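Slide swapping (aviation photography)

Slide swapping is the trading of color slides of airplanes between photographers, mostly by mail and mostly between people who never met. It was a big part of the aviation photography hobby from the sixties until digital cameras took over, and it still goes on in a small way. I did it for years and I still have the shoeboxes, so take this entry as coming from somebody who's fond of the subject. I've tried to keep to what I know, and where I only heard something I say so.

How it worked

You stood at the fence, an airplane came by, and you shot the same airplane several times over. One slide was for your own collection, and the rest were for trading. The extra ones were called dupes in some circles, and that caused endless trouble, because a dupe could also mean a copy made from a slide with a duplicating rig. The two are very different things! A second original came out of the camera at the field and looked just as good as the first. A copy had more contrast, less shadow detail and usually a color shift. Serious traders wanted originals only, and they said so in capital letters in their lists.

Parked airplanes were easy. They sat there, and you could fire off as many as your budget allowed. A fighter on short final was another matter – you got one good angle, perhaps two with a motor drive, and the tenth of a second between them meant the second one was never quite the same picture. That's why static shots were the everyday currency and landing shots cost more in trade, even when the static was the better photograph.

The list

Every trader had a list. Mine was typed, later printed, and it had the type, the serial or registration, the unit or airline, the place, and the month. Some people added a quality grade, but everyone graded themselves high, so it didn't mean much. You mailed your list, the other person mailed theirs, you both ticked what you wanted, and then came the delicate part, agreeing what was worth what.

The basic rule was one for one. Exceptions crept in right away. A special color scheme might get two ordinary ones. An airplane from a country where you couldn't easily photograph counted for more, and a crashed or withdrawn airframe went up in value the week the news got out, which always felt a little ghoulish to me, though I went along with it like everybody else.

I kept my trade records in a ledger, and the thickest year in it shows 655 slides out and 445 in. That looks like a terrible deal, and partly it was, but I was building up credit with a man overseas who was slow to answer and then sent a whole box at once. The box is booked in the following year. Bookkeeping was never the fun part of this.

Film

The standard was Kodachrome, and for a lot of traders nothing else existed. It was slow, it was fussy about exposure, and it kept its color in the dark better than anything else you could buy. Other slide films were faster and cheaper to process, and plenty of nice pictures were made on them, but the older ones could fade toward pink or purple. I have a run of transports from a gray October afternoon that were shot on a bargain film, and they now look as though they're parked on Mars.

People wrote K64 or K25 on their lists right next to the airplane, and some traders would cross out anything that didn't have a K in front of it. When processing finally stopped, a good many of them stopped too. I know that sounds dramatic for a roll of film. For them the film and the hobby were one and the same.

Mounts and writing on mounts

A slide came back from the lab in a cardboard or plastic mount, and what you wrote on that mount was nearly as important as the picture. Type, serial, place and date, all on the front, in small neat letters. Your name went on the back, or your rubber stamp if you had one. Never ballpoint on plastic, because it rubs off on the next slide in the box. Never a felt tip either, at least not without letting it dry. I learned that with a whole tray of helicopters.

The Candeck mount deserves a mention. It was a two-part plastic mount with a matte strip along the lower edge made for writing on, and the people I traded with in Luik swore by it. It was a hair thicker than the usual kind, so a full projector tray of Candecks could jam, and you'd hear someone in the dark at a club evening muttering and working at the gate with a fingernail. I liked them anyway. The strip took pencil, and pencil doesn't fade.

Glass mounts kept the film flat and looked very grand. They also broke in the mail. After opening one envelope of glitter, most of us asked for plain mounts and left it at that.

Mailing

Slides went in stiff plastic boxes or in pocket sheets between two pieces of card. Registered mail was expensive, so it was kept for the good stuff. Customs forms were a small art of their own. I wrote "photographs, no commercial value" so many times I could do it half asleep, and it was true enough, as nobody in customs would have paid a cent for thirteen views of the same tanker.
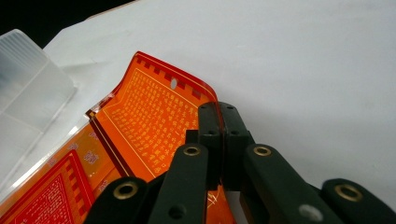

One reader of an earlier version of this entry wrote to say that I had the mailing part too rosy, that two of his parcels in a single year came back opened with slides missing, and that the traders he knew simply stopped sending landing shots abroad after that. He also felt that I should warn people about heat, having had a box left in a metal mailbox all through a summer day.

Fair points, both of them. I never lost a parcel completely, but I did wait through some very long silences, and I'd agree that a hot mailbox is no place for film.

Meetings and slide fairs

Mail was the backbone, but there were also fairs, where you rented a table and people went through your boxes with a loupe and a little battery light panel. The one I knew best was at Brelen, in a sports hall near the airfield. Entry was 4 guilders in my first year. You got a hand stamp and a cup of coffee that tasted of the urn. The tables nearest the windows went first, because daylight was the best light for judging color, and those of us who came late ended up under the yellow lamps at the back, where everything looked like old film.

Fairs had their own manners. You asked before taking a slide out of its sheet. You held it by the mount. You put it back in the same pocket, and if you were going to say no you said it kindly, because the fellow had probably gotten up before dawn to take that picture. Prices existed at fairs too, and that bothered the purists. Selling slides was looked down on for a long time in the circles I moved in, and then more or less everyone did it.

The Brelen fair also had a projector room, with a running show put together by whoever had brought a tray. Some shows were wonderful. Others were gate guardians for forty-five minutes.

Luvside

Luvside was a photocopied newsletter that ran traders' addresses, wants and grumbles. The name has to do with the windward side, I was told, and with which side of the runway you ought to stand on, although for photography you'd mostly choose by the sun. It had a back page everybody read first, listing people who had received slides and sent nothing back. I never saw the page get anyone their slides returned! But it did stop others from making the same mistake, and getting your name taken off it took a letter from the person you owed.

I've got 13 issues of it. If a full run survives anywhere I'd love to hear about it, because the early ones had serial lists in them that I don't think were printed anywhere else.

Decline

Digital photography did away with the main reason for trading, because a file can be copied without losing anything and shown to the whole world the same evening. Upload sites took over the showing-off side. What went was the scarcity, and with it the slightly nervous pleasure of opening an envelope to see whether a "sharp, sunny" was either.

Collecting carried on, though. Old slides are sold online in lots, often from estates, and an original of a short-lived airline or a long-gone squadron can go for far more than any of us would have believed. Scanning has given the old trades a second life as well. One headache is credit. The person who owns a slide is often not the person who took it, and owning the slide doesn't usually mean you own the copyright. When the back of the mount is blank there's no easy way to find out whose it was. If you're scanning traded slides, scan the mount as well, front and back, and keep that with the picture.

Storage

Keep them dark, dry and cool. Metal cabinets are good, and so are archival boxes. The old soft vinyl pocket sheets are bad, since they can go sticky and leave marks on the film. I moved all of mine out of those over one winter and found a few slides I'd have sworn I had traded away.

See also: aircraft spotting, color reversal film, slide projector, duplicate (photography)

Last revised 2019-01-23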